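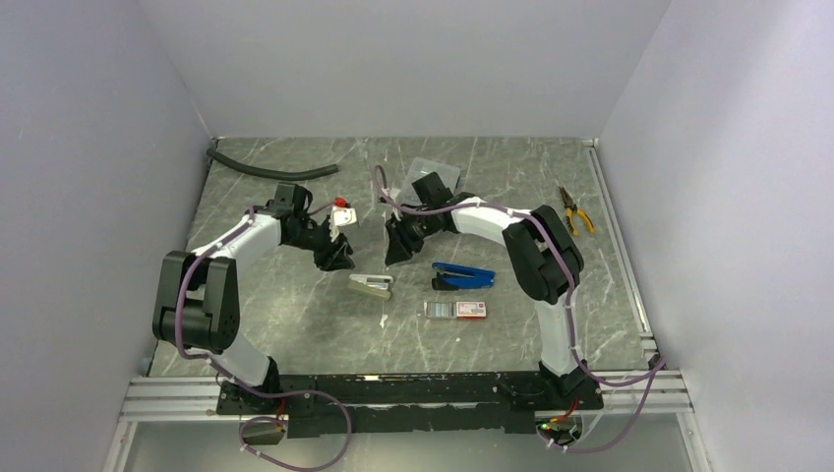
Old game discs and cartridges are tougher than they look, and most of the ones people give up on only want a proper clean. I've got more than 100 of them on the shelves in the spare room, nearly all bought second-hand, and I've brought a good few back to life with things out of the kitchen drawer. Start with somewhere to work. A plain grey tabletop with a marbled pattern is lovely to look at but small black screws can be a pain to find on it, so put a white tea towel down first and do everything on that. Good light helps too, and I like to do mine at about ten in the morning when the sun comes round.

Discs

Hold the disc by the edge and the hole. Rinse it under lukewarm water with one drop of washing-up liquid on your fingertip, then dry it with a soft cloth, wiping straight out from the middle to the rim. Never go round and round! A scratch that follows the track is much harder for the console to read past than one that crosses it.

Glasses cloths are brilliant for this. Kitchen roll isn't, it's far too rough.

Fine scratches will sometimes polish out with a dab of plain white toothpaste (not gel, not the whitening sort). Rub gently outwards for a minute, rinse, dry, try it. Deep ones on the label side are usually the end of the road, sadly.

Cartridges

Cotton buds and isopropyl alcohol, as strong as you can get. Dip, squeeze off the extra, and run the bud up and down the metal contacts. You'll be amazed at the muck! Keep swapping buds until one comes away clean, and leave the cartridge for 2 hours before you play it. My worst one, a copy of Kulon from a car boot sale, got through 34 buds and now starts first time, every time.

Please don't blow on them. We all did it, I know, but damp breath makes the contacts go dull.

Sticky labels

Warm the price sticker with a hairdryer on low, then peel from one corner, slowly. Any gum left on a plastic case comes off with a little cooking oil, then soapy water. Don't use oil on card boxes, it soaks in and leaves a mark for good. For those I roll a bit of masking tape round my finger and dab.

Controllers

Switch off, unplug, take the batteries out. A wooden toothpick gets the grime from the seam round the edge, and a dry toothbrush does the sticks and buttons. Loop the cable loosely and fasten it with a strip of Velcro. Wrapping it tightly round the pad will break the wire just where it goes in.

Storing them

Stand discs upright in their cases, like books, away from radiators and sunny windows. I use the shallow Plastberg tubs with the clip lids for cartridges, 6 to a row, with a sachet of silica gel in each tub. I change the sachets in September, before the house gets damp again.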